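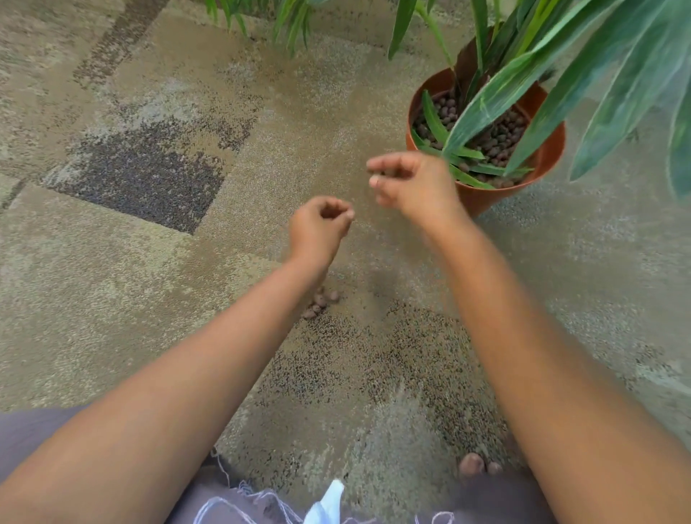 Recording Household Tasks for the Numetti Collection: Contributor Procedure

Contributors to the Numetti collection record ordinary household work from their own point of view, and the recordings are used to train a system that learns manipulation from human hands. Most of the value of a recording lies in the moments when the hands and the object can both be seen clearly. A plant care session done on the floor is a good case. With the pot standing a little ahead and to the right of the lap, both hands stay in view over the carpet, and small items such as the clay pebbles near the left wrist remain visible even when they lie outside the pot. This page sets out how to prepare, record, check and submit a session of that kind. It applies to all contributors registered through the Dellthorpe office and replaces the April guidance.

Before you begin

Read the task card in full. Each card names one task, one main object and one end state. For plant care, the end state is normally "growing medium level, no pebbles outside the pot." If your plant or pot does not fit the card, choose another card. Do not alter the wording of a card to match what you have at home.

Choose a floor area or a low surface with even light. Daylight from the side is preferred. Patterned carpets and rugs are acceptable and need not be covered. Remove letters, photographs, screens and anything that shows a name or an address. Other people and pets should be out of the room for the length of the recording.

Keep your forearms bare if you can do so comfortably. Watches, rings and bracelets should be taken off. Ordinary clothing is suitable in all other respects.

Fitting the camera

1. Put on the headband and tighten it until it no longer moves when you nod.

2. Sit in your working position before adjusting the angle. An angle set while standing will almost always be too high once you are seated.

3. Hold both hands over the object and open the preview in the Kyei application. Your hands should meet near the middle of the preview. Part of your lap may show at the lower edge.

4. Lean forward as you would during the task. If the object leaves the view, tilt the camera down one notch and repeat the check.

Recording a session

Start the recording with both hands resting on your lap and hold still until you hear the tone. Then state the task card number aloud and begin.

Work at your normal pace. The collection is intended to represent how people handle things, and slow or exaggerated movements are difficult to use. Some blur on a moving hand is expected and is not a reason to stop.

Use both hands where you would usually do so. In plant care, one hand commonly holds back the leaves while the other gathers or places the pebbles. Either hand may take either role, and you may change over during a session.

If you drop something, leave the recording running and pick the item up as part of the task. Recoveries of this type are among the least represented actions in the collection. A contributor must never drop items on purpose in order to record a recovery.

Do not speak during the task after giving the card number. When the end state has been reached, return both hands to your lap, wait for the second tone and stop the recording.

Repeat the task until you have 3 complete recordings. Between recordings, turn the pot or move it a short distance so that the leaves fall differently across the rim. Loose pebbles may be returned to the pot or left where they are, provided the card permits either starting state.

Checking your recordings

Play each recording once from start to finish before submitting it. A recording should be kept if both hands are visible for at least 80 percent of its length and the end state can be confirmed in the final seconds. Long leaves will sometimes cover the fingertips. This is acceptable when the cover is brief and the hand can be followed before and after.

Discard a recording if:

the headband slipped and the view changed during the task
another person entered the view
the main object was out of view when it was first touched
the task was interrupted for any reason other than a dropped item

Discarded recordings do not count against you and need no explanation.

Labeling

Each recording requires a short written label for every action it contains. Use the present tense and name the hand, the action and the object, in that order. Suitable labels include "left hand picks up pebble," "right hand lifts leaf" and "right hand places pebble in pot." Where several pebbles are moved together, write "pebbles" and do not attempt a figure. Label a failed grasp as "left hand attempts to pick up pebble." Plant names are not needed.

Submitting

Upload the recordings and labels together through the Kyei application. Sessions sent without labels are held for 11 days and then removed. Reviewers at Flaltitz examine every session and will return it with written remarks if a correction is required. The collection held 1486 accepted sessions when this page was last revised.

Questions about task cards should be sent to Shayne Ngata. Questions about equipment, including replacement headbands, should be sent to Tharun Alva. Please give your contributor number in all correspondence.

Last revised: Jan 26, 2023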